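In defense of the slow repair
Noreen Jadoon
2022-09-04

When the zipper of my winter coat broke in February, the shop in Lundgate offered me a new coat for less than the repair. I said no, and my sister still laughs at me. I paid the tailor and waited 12 days.

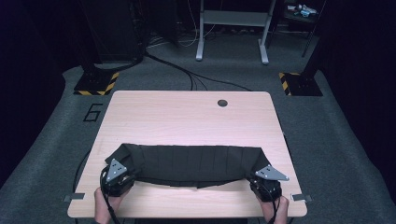 Price is a bad teacher, in my opinion. It tells us what a thing costs today, but it is silent about how many winters the thing will serve. My mother taught me to look at cloth before I look at the label. A long black piece stretched out over a table, with its stitched lines running across, already gives you something to judge: are the lines straight, is the sewing even? Many of us have lost this habit, and the shops are happy about it.

I do not say that everybody must sew. I sew badly myself. But schools could give three afternoons a year to buttons, hems and zippers, and I think the children would like it. My coat is ready for another winter, and I still owe the tailor a jar of plum jam.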